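About our workshop

Tromunwood is a small jewelry workshop. We make rings, pendants, bracelets and medals, most of them in silver and 14K gold, and most of them with a religious meaning. Our customers buy them for a baptism, a confirmation, a wedding, or simply for themselves.

We started in the town of Pustska with one bench and one second-hand rolling mill. At that time we only did repairs. People brought us broken clasps, thin rings and crosses that had lost a stone. From the repairs we learned which parts of a piece become weak first, and we still think about this when we draw a new model. For example, the bail of a pendant is where the chain rubs all day, so we make it thicker than many other makers do. It adds a little to the weight and a little to the price.

Today we are 12 people. Four of us work at the benches, two set stones, one does only engraving, and the others take care of orders, packing, letters and the website. We speak English, Spanish and Polish with our customers. If our English is sometimes not perfect, please ask us again and we will explain better.

What we make

Our catalog has 762 models at this moment. The oldest one is a plain silver cross with rounded ends, and it is still among those we sell the most. The Olivares line is our olive branch collection: narrow bands, small earrings and a pendant with three leaves. The Wulurov line is heavier and has crosses with three bars, in the Eastern tradition, with or without enamel.

We also make pieces to order. You can send us a drawing, a photograph of an old family piece, or only some words. We answer with a pencil sketch and a price. The first sketch is free, and you may change your mind until we cast the metal.

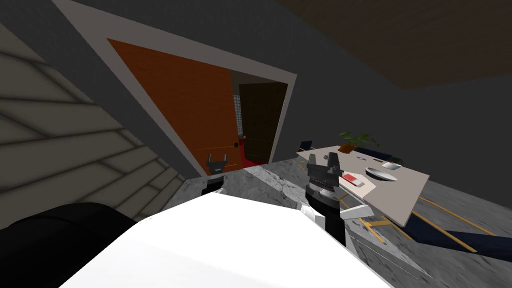
Page last changed: March

Our metal and our stones

All our gold is stamped with its purity, and our silver is sterling. When a piece is too thin for the stamp, we write the purity on the card that goes with it. White gold is plated with rhodium, and this layer becomes thinner over the years. We can plate it again for a fixed fee. Rings that are worn every day usually need this sooner than pendants.

We buy diamonds from two dealers whom we have known for a long time. For small stones we tell you the color and clarity as a range. For any order above 500 dollars that has a diamond in it, we include a written description of the stone.

We accept old gold as part of the payment. We weigh it in front of you, or, if you send it by mail, we write to you with the weight and wait for your agreement before we melt anything.

Engraving

Short texts are engraved by hand, longer ones by machine. A verse number, a name or a date fits on almost every pendant. Please check the spelling carefully before you confirm, especially in names with accents.

Visits and questions

The shop room is open every day except Sunday and Tuesday, until six in the evening. For wedding rings it is better to make an appointment, so that we have time to measure both hands and show you the different widths. Letters and e-mails are answered in the order they arrive, and before Christmas and Easter this can take a few days more.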